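The mixed table

Sorting a household's small objects is usually treated as a storage problem. Boxes are bought first, then labelled, then filled. Gülizar Aksoy, who plans interiors for the Zivdale housing scheme, works in the opposite order. Her method begins with a clear tabletop and a set of items that have no obvious reason to be kept together, and no container is chosen until the items have been grouped.

The table matters more than most people expect. Aksoy specifies a pale, plain top, 800 mm deep, with space to stand on both long sides. At that depth two people facing each other can both reach the centre line without leaning. A patterned surface slows the work, as thin or flat things such as cards, leaflets and packets are easily missed against it. Gloss finishes are avoided under strong ceiling lights.

Items are laid out in a single layer and nothing is stacked. Long objects go down first and lie along the edge, where they are least likely to be knocked. Flat ones follow. Anything bulky is left until last and may overhang slightly, provided its weight stays on the table.
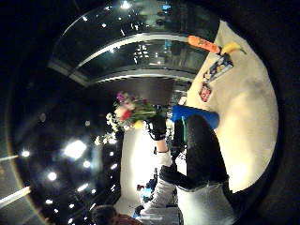 Flowers are the awkward case. A bouquet has a wide, soft head and a narrow base, and it takes up more of the surface lying down than standing up. Fine filler blooms catch on neighbouring objects and shed when dragged. Aksoy's rule is that a bouquet is lifted by the stems and carried clear of the table's other contents, whether it is fresh or artificial. It is then placed at a corner with the heads facing outwards.

Food shapes cause a different sort of error. In homes with children, a banana and a toy carrot may well end up in the same heap, and people sorting quickly tend to group by shape and colour before use. At the Sala workshop, where Sándor Fülöp runs the practical sessions, pairs are asked to name the destination of each object aloud before touching it: kitchen, play, reading, waste. The spoken step adds time to the first few items and removes most of the second handling.

Fülöp keeps a written record of misplacements. His current log has 564 entries, and small printed packets are the largest group. "They are light, they slide, and the print makes people stop and read," he says. He now has them moved to a shallow tray at the start — 400 mm wide, with a low lip on three sides and the fourth left open for sweeping items in.

Blocks and other square-sided objects give the least trouble. They stay where they are put and can be used as temporary dividers between groups. A block in a strong single colour works best for this, as it can be picked out at a glance from either side of the table.

Only when the groups have stood for a few minutes without changes are containers brought over. Aksoy measures the widest item in each group and allows a margin of 2 cm. Endora's open-topped bins suit play items, and the lidded Gamavance range is used for paper and cards. Flowers get no container at all under the scheme. They go to a shelf, and the corner of the table they occupied is wiped before the next batch is laid out.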